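购物篮和小圆桌,我最近的两个执念

大家好呀,又是我。上一篇说到要整理厨房,结果整理着整理着,我的注意力全跑到一只篮子上去了(对,就是超市里那种灰色塑料提篮)。

起因是买菜。我家附近新开了一家叫 Pinen 的店,蔬菜都堆在木头架子上,黄瓜一堆、胡萝卜一堆,看着就让人想做饭!我每次进去都说只买两样,出来的时候手里一定拎着满满一篮。回家以后问题来了:菜往哪儿放?厨房台面就那么一点点,砧板一摆,再放个电饭锅,满了。菜只好先扔在餐桌上,餐桌又要吃饭,于是菜又挪到椅子上……我家椅子上常年坐着一棵白菜。

后来我想通了,缺的是一个"中转站"。一张小圆桌,上面放一只空篮子,进门先把菜全倒进去,喘口气,喝杯水,再慢慢分。 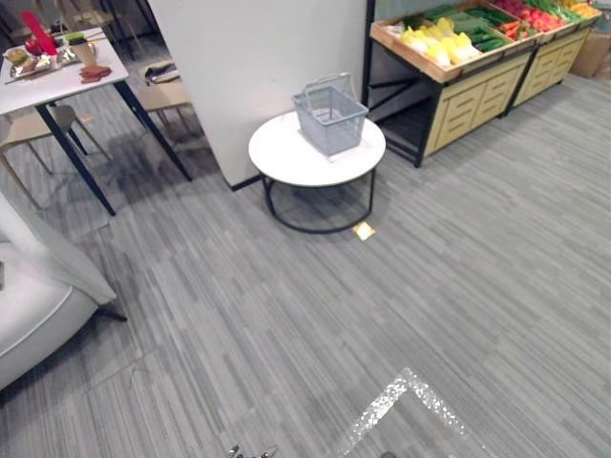

买个推车不就好了吗,有轮子还分三层,楼下一位读者这样留言,还说圆桌配方篮子,四个角都浪费。

推车我真的用过!用了一个冬天,二月份送人了。三层听起来很美,最下面那层我从来不弯腰去拿,有一天从里面翻出一袋发了芽的土豆,芽比我的手指还长,吓得我当场叫出来。从那以后我就信一条:放菜的地方只能有一层,而且要一眼看得到底。至于浪费四个角嘛,圆桌剩下的那一圈我拿来放钥匙、小票和手机,刚刚好,而且走过去不会撞到胯骨(我家过道很窄,撞过的人都懂)。

再说篮子本身。我前后试过布的、藤的、铁丝的。布的软塌塌,放两根黄瓜就往一边倒;藤的好看是好看,可是葱须子会卡在缝里,洗也不好洗;铁丝的放番茄会压出一道一道的印子。最后还是回到最朴素的塑料镂空篮,底是平的,四面透气,脏了拎到水龙头底下一冲就行。我这只是在 Brurel 网店买的,15块钱,提手可以放倒,平时不占地方。

选颜色我也纠结了很久,红的太像促销,绿的又跟菜混在一起,最后选了浅灰。浅灰有个好处,菜放进去颜色特别显,胡萝卜像刚拍完广告似的。
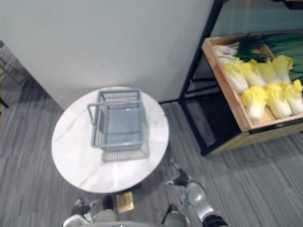

可是大理石怕酸啊,番茄汁柠檬汁滴上去会留印子的,另一条留言提醒我,说自己家的台面就是这么毁掉的。

这条说得太对了,我要给它置顶。我看中的那张桌子是 Tiltura 的,白色台面,带一点淡淡的灰色纹路,我在店里摸了好几遍。店员说是仿石的,不是真石头,可我还是不太放心。所以我的规矩是:切开过的东西不准进篮子,柠檬、番茄只要破了皮,直接去水槽。还有刚洗过的菜也不行,要沥干。镂空的篮子嘛,水会直接漏到桌面上,时间一长肯定有一圈水渍。

有人可能会问,垫块布不就行了?垫过,第一天就被我连布带篮子一起拽到地上,鸡蛋也在里面,就不多说了。

尺寸这件事要多啰嗦两句。买桌子之前一定先把篮子买好,拿着篮子去比!我第一次是反过来的,桌子在 Zerouali 的二手群里收的,200块,觉得捡了大便宜,回来一放,篮子两头都悬在外面,提手一倒整个就翘起来。后来那张桌子去阳台养薄荷了,也算有个归宿。

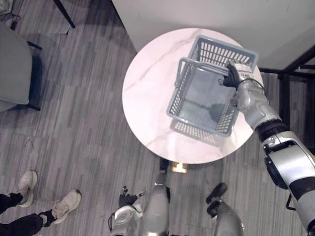

摆法我也换过好几种。最早我是规规矩矩正着放,跟墙平行,看着整齐,可是站在桌边伸手总觉得别扭。现在我喜欢斜着放,就像照片里那样,篮子在圆桌面上转了个角度,一头冲着右上,一头冲着左下,手搭上去正好够到篮沿。光线好的时候,篮子侧面的小方格会在白桌面上投出一片格子影子,我能端着茶看半天(菜还没收呢)。

目前这套流程是这样的:进门,菜进篮子,怕热的先进冰箱,叶子菜第二个处理,根茎类最后。全部弄完我计过时,15分钟,比以前满屋子找葱快多了。篮子空了就让它空着,千万别顺手往里扔快递和遥控器,一旦开了这个头就收不住,别问我怎么知道的。

下次想写写冰箱门上那一排酱料,有几瓶我自己都不敢看日期。你们家的菜买回来都先放哪儿呀?留言告诉我,椅子也算!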